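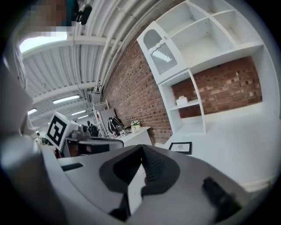 Brick wall, ribbed white roof and the tall white shelves.

I've wanted proper storage along my brick wall for ages, and in October I finally quit piling everything on the floor and got a shelving unit in. If you've got a workshop with a metal roof and old brick like mine, here's how I'd go about it!

First, look up before you look down. I have pipes and hanging tube lights overhead, so I measured the height in three spots (roofs like this are never the same twice) and wrote the lowest number on a bit of tape.

Next, check the wall. Run a long level along the brick and mark any spots that bulge. Mine bulges plenty, so I left a gap of 40 mm behind the uprights and packed it with scrap wood where the brackets go.

Build the frame lying down if you have the room, then get a friend to help tip it up. Level the feet, then the shelves, then the feet again - yes, really.

Now the fixing. Drill into the brick itself and stay out of the mortar, go slow, and vacuum the hole before the plug goes in. I put my brackets 300 mm below the top.

For shelf spacing I went with 315 mm, and that takes my paint cans with a little room for fingers. Heavy stuff goes on the bottom, and the light, awkward things (hello, box of camping gear) go up top.

Load it half full, leave it overnight, and check the bolts in the morning before you add the rest.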